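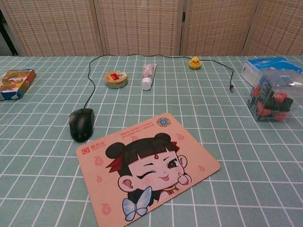 4.2 Verdachtsfall erfassen

Gilt für das Meldemodul Festel in den Gesundheitsstationen des Bezirks Fistotdale. Stand: 13.5.23

Der Hersteller Trestent verspricht eine Meldung »in Sekunden«. Bei uns hat das im Probebetrieb selten geklappt. Planen Sie mehr Zeit ein und halten Sie den Papierbogen bereit.

1. Melden Sie sich mit der Stationskennung an, nicht mit dem persönlichen Konto.
2. Wählen Sie »Neuer Fall« und tragen Sie Beginn des Fiebers, Wohnort und Kontaktpersonen ein.
3. Setzen Sie den Status auf »Verdacht«. »Bestätigt« darf erst nach dem Laborbefund gewählt werden.
4. Übernehmen Sie die Probennummer vom Röhrchen. Prüfen Sie jede Ziffer.
5. Senden Sie den Fall ab und notieren Sie die Vorgangsnummer auf dem Papierbogen.

Hinweis: Die grüne Anzeige bedeutet nur, dass der Datensatz das Gerät verlassen hat. Ob er im Bezirk angekommen ist, sagt sie nicht. Von 357 Testmeldungen fehlten dort 40, alle mit grüner Anzeige.

Achtung: Bei Verdacht auf hämorrhagisches Fieber immer zusätzlich anrufen, auch nachts. Zuständig ist Torben Albers, Vertretung Timo Rothe.

6. Rufen Sie nach einer Stunde die Fallliste auf. Fehlt der Fall, geben Sie ihn nicht neu ein – sonst zählt ihn die Statistik doppelt. Verwenden Sie »Erneut senden«.

Fehler 109: Laut Trestent ein Netzproblem. Er trat allerdings auch bei voller Verbindung auf. Programm schließen, neu anmelden, ab Schritt 5 wiederholen.

Die automatische Ausbruchswarnung bleibt bis Juni abgeschaltet. Ob sie danach brauchbar ist, muss sich erst zeigen.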